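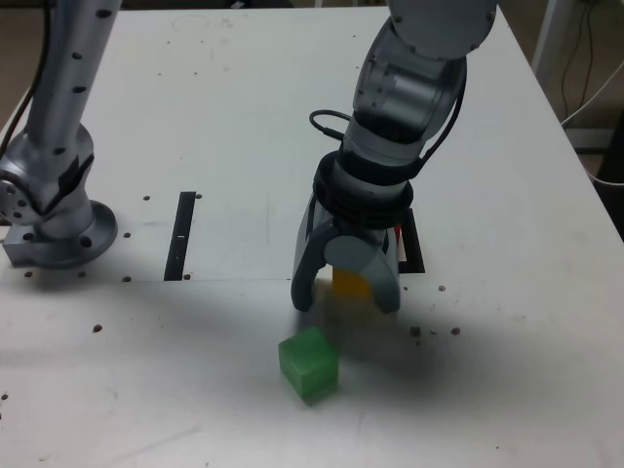 4.3. Análisis del fallo: pérdida de agarre durante el apilado

Figura 4. Tarea de apilado en la celda de dos brazos: pinza de dos dedos con un bloque amarillo anaranjado entre los dedos, junto al cubo verde translúcido.

El resultado más interesante de toda la campaña fue, para nosotros, una avería. De las 179 ejecuciones de la tarea de apilado (Fig. 4), 10 terminaron con la caída del bloque superior antes del contacto con el cubo de base, y en 8 de ellas el registro mostraba la misma firma: la corriente del motor de la pinza bajaba de golpe mientras el codificador seguía informando de una apertura constante. ¡El controlador creía tener la pieza bien sujeta cuando los dedos ya habían cedido!

Al principio culpamos a la percepción. Los cubos translúcidos suelen dar estimaciones de profundidad ruidosas, y el módulo de visión de Zurnudwood ya nos había dado algún disgusto en enero. Repetimos la serie con poses fijas, sin visión, y el fallo siguió apareciendo con la misma firma. Fue entonces cuando revisamos el firmware de la pinza Dralero y encontramos el origen: el modo de ahorro térmico reducía el par de cierre sin publicar ningún aviso en el bus. El planificador recibía un estado nominal y continuaba el descenso a velocidad completa.

El problema tiene también una lectura de seguridad. En 2 de las ejecuciones fallidas el brazo completó la trayectoria sin pieza y la pinza llegó a presionar el cubo inferior, con una fuerza por debajo del umbral de parada configurado. Con una pieza rígida más alta, el mismo error habría cargado directamente sobre la muñeca.

La corrección es sencilla y nos entusiasma lo bien que se comporta. Un observador compara corriente y apertura en cada ciclo de control y, si ambas señales divergen, detiene el descenso y eleva el brazo hasta una altura segura. No requiere sensores adicionales. Queda pendiente evaluarlo con objetos deformables, donde la divergencia puede deberse a la propia pieza.

Artículos relacionados
Detección de deslizamiento a partir de la corriente del motor
Calibración conjunta de dos brazos con el banco Vollton
Paradas protectoras en celdas compartidas: el caso Leclerc
Apilado de objetos translúcidos sin mapa de profundidad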